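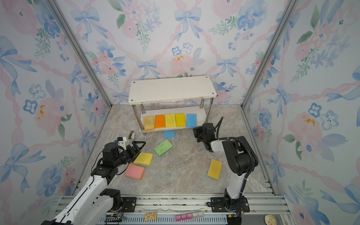
The household sponge is seldom given a place of its own. It is left on the rim of the sink or pushed behind the tap, and is replaced when its odour can no longer be ignored. At the Drurberg housing co-operative, where 162 households share a laundry and a cleaning room on each floor, a more orderly arrangement has been in effect since September.

Under the arrangement, every cleaning room is furnished with a small two-tier shelf. Sponges are stood on edge on the lower board, side by side, and the upper board is left clear for items in use. Residents are asked to return each sponge upright after rinsing. A sponge laid flat on a smooth floor or counter dries chiefly from one face, while one placed on its edge is open to the air on both.

Colour forms the second part of the system. Blue is assigned to glass and mirrors, green to basins, pink to baths and tiles, and yellow to general surfaces. Orange is kept for floors. The scheme was adapted from one used at Genbridge, a neighbouring property, where colours had been allotted by floor and were frequently confused.

The co-operative purchased 500 sponges for the first year through Arkard, its regular supplier, at a total cost of $400. Worn sponges are cut at one corner and moved to outdoor duties — bins, bicycles and garden furniture — before disposal.

Some difficulties remain. Yellow sponges are used far more heavily than the others, and the spring order will be adjusted accordingly. Residents have also requested a second shelf for the ground-floor room, which serves the common kitchen as well as the laundry. The request will be considered with the next furnishings budget.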